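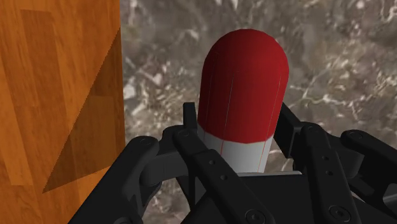 Page last changed: 14 Apr 2023

**1/** Govska is a shelf-stable oat and fruit biscuit made by Grurwood at its Ekavmont bakery. It is sold across the country in grocery and convenience stores, and in school canteens where provincial nutrition rules permit.

**2/** Each biscuit consists of two layers of baked oat dough with a fruit paste between them. Current flavours are strawberry, sour cherry, and apple with cinnamon. A maple flavour is produced for the autumn season only.

**3/** Govska biscuits are packed in sleeves of 2. A standard carton holds 14 biscuits and has a net weight of 296 grams. The carton is made of recycled paperboard and may be placed in household recycling wherever paper fibre is collected.

**4/** The product does not require refrigeration. Once a sleeve has been opened, the contents should be kept in a sealed container and eaten within 2 days. The best-before date is printed on the end flap of the carton, beside the lot code.

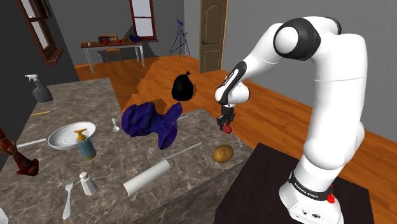

*A red, strawberry-like object at the gripper fingertips, near the corner of the counter.*

**5/** Allergen information: all flavours contain oats, wheat and milk. The Ekavmont bakery also handles soy and sesame. Customers with a tree nut allergy are advised to read the label on each carton, as the maple flavour is baked on a separate line that also handles pecans.

**6/** The strawberry recipe was revised this year. Sugar has been reduced to 17 grams per sleeve and artificial colour has been removed. The filling may appear darker than in earlier cartons. Both versions will remain in stores until June.

**7/** Govska should not be confused with Bonsu, a frosted wafer from the same company. Bonsu is sold in foil wrap, contains egg, and is not approved for sale in school canteens.

**8/** Retailers wishing to change a standing order for the strawberry flavour should use the product code on the revised carton. The previous code will be withdrawn at the end of June. Enquiries may be directed to the Grurwood customer centre by mail or through the form on the company website.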